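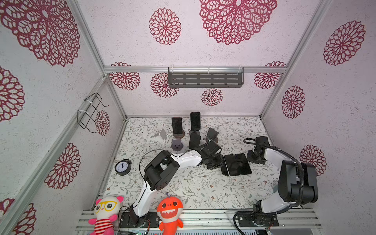 4.2 Changes to the work of the bench staff

Figure 3. Two-arm cell with phones and phone stands on the mat. Two phones lie flat, screens up; others are upright or tilted, most of them in round stands.

The cell in Figure 3 took over the placing of phones in stands at the Jirnthorpe returns depot in September. Before that, bench staff did the placing by hand between the visual check and the charge test. We interviewed 10 of them and logged 62 hours of bench work, coded separately by Dankwa and Zakaria. Disagreements were settled by discussion.

Placing had been the least skilled step, and most staff said they did not miss it. Its removal had a side effect that the depot's planning had not covered. Staff had used the step to look over the back and edges of a phone a second time, and faults missed at the visual check were often caught there. Of the 632 faults recorded in the log, almost 20 per cent had been entered during placing. After the change these entries moved to the charge test, where a faulty phone takes longer to pull from the queue.

Staff also took on new tasks. They load the mat, set out the stands and clear stopped runs. None of these appeared in the written job description at the time of the study. Two interviewees had asked for them to be added, with a matching change in pay grade, and the request was still open when we left the site.

Pace was the most common complaint. Under the old layout a worker could slow down for a difficult unit and make up the time later. With the cell feeding the charge test, slack of this kind was no longer under the worker's control. Section 4.3 compares these accounts with the shift data from Erska, where placing is still done by hand.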